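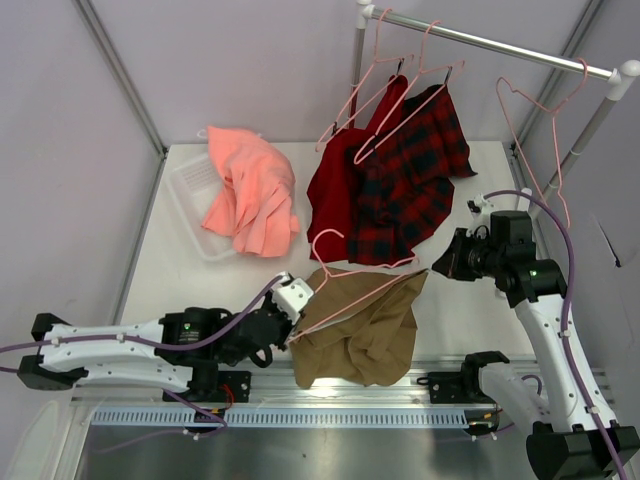
3.2 Garments and hanging task

The garment set was chosen to cover the kinds of clothing found in an ordinary closet. It includes solid colors and one plaid shirt, since checks make folds harder to judge by eye. All hangers are pink wire. Wire hangers slip out of a collar more easily than molded ones, and they bend with use. Bent hangers were kept in the set.

Each trial starts with clothes in a basket or lying crumpled on the white tabletop. A garment counts as hung when both shoulders rest on the hanger and the hook is over the rack bar. Garments were not ironed or smoothed between trials. The Wastolis set contains 2062 trials, of which roughly 700 involve a shirt with a collar.
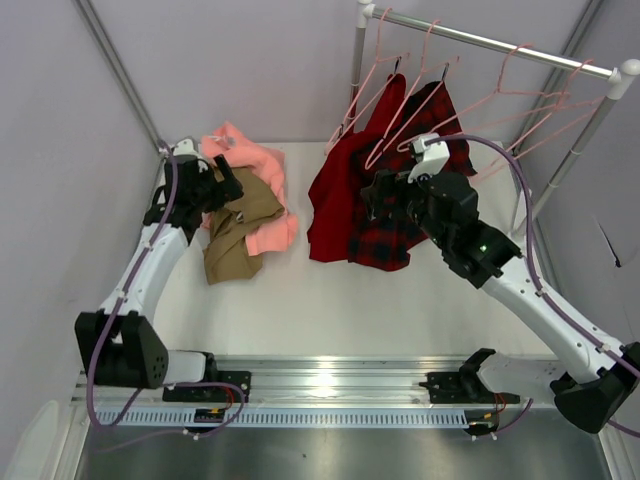
Figure 5. Plaid and red clothing on the work surface, with a loose pile of two garments on the left.

Piles were the main source of delay. When two garments overlap, a sleeve of one is often caught under the other, and the hanger goes into the wrong neck opening. We scored these cases separately, following the Trirkum protocol.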